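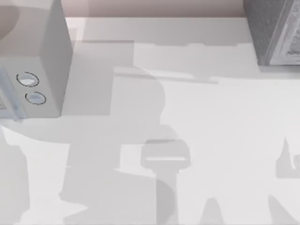
Simulated countertop with a box-shaped appliance, upper left, and two robot grippers.

Household manipulation is the branch of robotics concerned with chores done by hand in homes: loading a dishwasher, wiping a counter, setting a dial, folding laundry. As of the most recent published trials, no general-purpose machine performs a full set of such chores without supervision. Single tasks in a known kitchen are within reach of several systems.

Background

Factory arms have repeated fixed motions for decades. The same arms do poorly in kitchens, where objects move between uses and no two layouts match. Shop-floor work sits between the two cases. Bin sorting and machine tending are commonly automated, while cable routing and final packing are still done mostly by people.

Simulation

Much of the training is done in rendered scenes. A simulated counter can be reset in seconds and costs nothing when an arm strikes it. Typical scenes hold a few appliances with knobs or doors, one or two arms, and plain surfaces. Shadows are usually rendered as well, as a policy trained under flat light tends to fail under a kitchen lamp. Viewpoint matters for the same reason - an overhead camera may record an arm mainly through its shadow on the work surface. 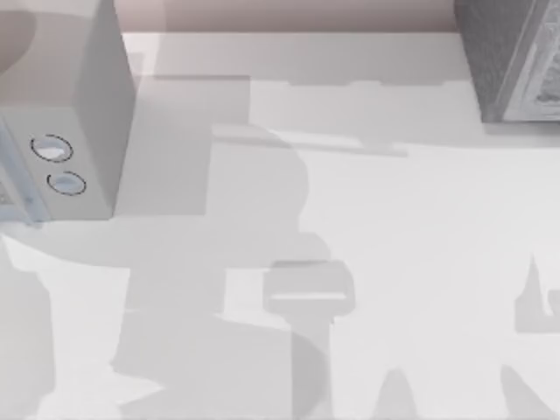 Benchmarks

The Nosulari suite, maintained by Maya Obeidat and Ghassan Zoubi, contains 199 chores graded by number of steps. Each is attempted 100 times from varied starting positions. Obeidat and Zoubi list knob turning and door opening among the short tasks, with 8 chores in the top grade requiring two arms throughout. The Felley test uses physical kitchens only and is considered stricter. In its May round, entrants logged 804 attempts, and most failures came at the grasp.

Limitations

Transfer from simulation to hardware remains the main obstacle. Friction, soft materials and spilled liquids are modeled coarsely or left out. Tarek Khalaf has argued that success rates on short tasks overstate readiness, as errors compound over a chore of many steps. Hiba Mahasneh disputes this for two-armed systems, which can often recover a dropped object.

See also

Bultedau gripper
Machine tending
Nosulari suite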